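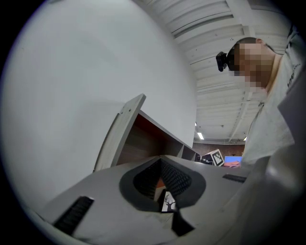 Sasusa estrena Kavholm, una pintura a la leche para muebles con carta de 137 colores

10 de julio de 2025

¡Ya era hora de que la pintura a la leche volviera a los escaparates! Sasusa ha puesto a la venta Kavholm, su primera gama en polvo para muebles, con una carta de 137 colores que va de los blancos rotos a unos verdes botella preciosos, y con un acabado muy mate que deja ver la veta cuando se aplica en capas finas. Se presenta en bolsas que, mezcladas con agua templada, rinden 700 mililitros de pintura lista para usar.

La preparación es sencilla, aunque pide un poco de paciencia: se vierte el polvo sobre el agua, se bate un par de minutos y se deja reposar hasta que baja la espuma. Quien la quiera más cubriente pone menos agua; quien busque una veladura, más. Lo que se prepara hay que gastarlo en el día, y por eso la marca aconseja mezclar solo lo que se vaya a usar en cada mano (el polvo sobrante aguanta meses en un bote bien cerrado).
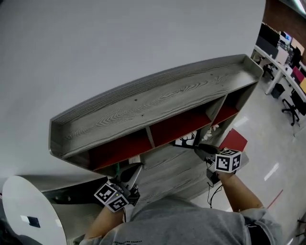
Estantería de veta gris con los fondos de los compartimentos en rojo.

La gama llega acompañada de Karnudura, una cera de acabado que se vende en tres tonos: incolora, miel y humo. La de humo es una maravilla sobre los azules, porque se queda en las molduras y les da una sombra suave sin ensuciar el color. También hay un aditivo de agarre para superficies barnizadas o de melamina, que se añade únicamente a la primera capa. Sin él, en esos soportes la pintura puede saltar en escamas, un efecto que a muchos aficionados al estilo rústico les encanta y que otros prefieren evitar.

Los nombres de doce colores salieron de una votación abierta en diciembre, en la que participaron 2434 aficionados a la restauración. El más votado fue «Pan de ayer», un crudo tostado con un punto de gris que queda de fábula en sillas de enea y marcos de espejo. Le siguieron «Tejado mojado» y «Ciruela de Ellis», este último en honor al pueblo donde la empresa tiene el taller de mezclas.

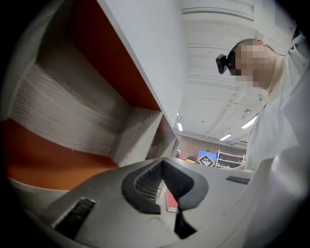
Según Caradog Pumphrey, lo mejor de la gama son los rojos: con dos manos ya tienen cuerpo, y al lijarlos con grano fino aparece un fondo casi anaranjado que no se consigue con las pinturas a la tiza de siempre. Pumphrey recomienda, eso sí, probar antes en la trasera de un cajón, porque al secar los tonos aclaran bastante y no recuperan la intensidad hasta que se enceran.

La primera tirada es de 2000 cajas de iniciación, cada una con tres bolsas a elegir, una brocha redonda, un batidor pequeño y una lata de cera incolora. Se pueden pedir por correo o recoger en la tienda de Ellis, donde además hay muestras pintadas a mano sobre pino, roble y haya para comparar cómo cambia cada color según la madera. ¡Merece la pena pasarse solo por ver esa pared de tablillas! 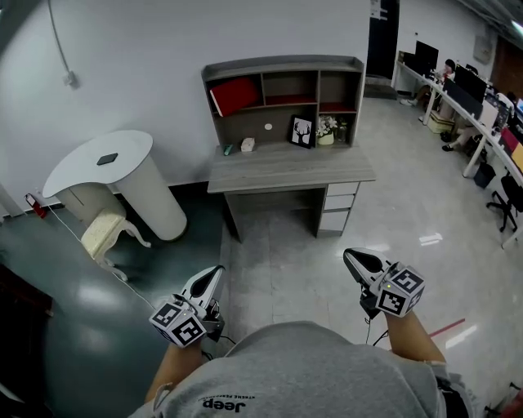 Camiseta gris con la palabra «Jeep» y una pinza en cada mano, sobre el suelo brillante de la oficina.

Para después del verano, Sasusa prepara un cuaderno gratuito de técnicas con capítulos sobre decapado, estarcido y craquelado, además de una segunda carta de tonos pensada para exteriores. Las bolsas sueltas de Kavholm y la cera Karnudura se venden también por separado, y la carta completa de colores puede pedirse sin coste en la tienda.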